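Week 4 - Evaluating a vendor kit: the Druner wrist unit

Handout to go with Wednesday's session. Bring it to the lab, you'll be writing on it.

Background

Druner is the end-of-arm kit sold by Eson. You get the gripper, the wrist camera, a cable set and a licence for the Saragih software. Our two came through the Trikinwood teaching scheme, so the price on their sheet isn't the price we paid. Ignore cost for now, it comes back in the coursework.

What the kit claims to do: grasp and place small parts, camera at the wrist looking along the fingers, teach by hand-guiding, no separate vision PC. Brochure has 176 cycles an hour on the standard peg task. Our run last term gave 170, same task, default settings. Close enough that I'd believe the brochure on speed. Speed is not the intresting bit.

Read a brochure for what's left out. Cycle rate is quoted, lighting isn't. Payload is quoted, but not how far out from the wrist. "Easy cabling" - no bend radius given anywhere, I've looked. When you fill in the review sheet put "not stated" in these boxes, don't guess and don't leave blank.

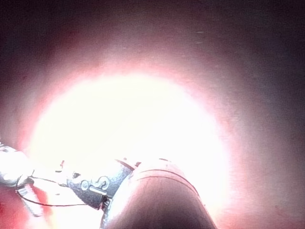 Wrist cameras live or die on exposure. The camera sits very near the work, so one strong light in view takes over everything and auto exposure has little to go on. White circle in the middle, dark purple in the top corners, and the detail you'd want is in neither. The rounded cylinder is readable mostly by its bright rim and the thin dark groove under the top. Fine for a person, poor for an edge finder that expects contrast on both sides. Slots in the metal gripper piece come out rather better, lighter edges on darker metal. Note the wire as well, it sags in a loose loop from the left. Loose wire near a moving joint goes on your sheet under cabling, whatever the vendor says about it.

Things to check on the kit itself

Exposure - can you fix it by hand in Saragih, or auto only? It's under Camera, then Advanced, second tab. Does the setting survive a restart? (Mine didn't, older firmware.)

Glare - try a lamp behind the part, then the same lamp from the side. Save both. Same part, same pose, or the comparison is worthless.

Cable - move the wrist through its full range by hand, power off. Write down where it pulls tight and where it hangs in view of the camera.

Recovery - interrupt a grasp halfway. What does the software tell the operator? Copy the message word for word.

Marking your review

Score each heading out of 4. A 2 means it works but you would want to change something before using it with students. No half marks please. Every score needs one line of evidence - a saved picture, a setting, a page in the manual. "Felt slow" is not evidence, a timed run is.

Service contract: Eson offer one with remote support. Read the responce time paragraph and find out when the clock starts, at your call or at their reply. We'll argue about this in the second half.

Reading: manual sections on camera setup and cable routing. Skip the networking chapter, lab machines are already set up.

Sheets in the tray by the door before you leave.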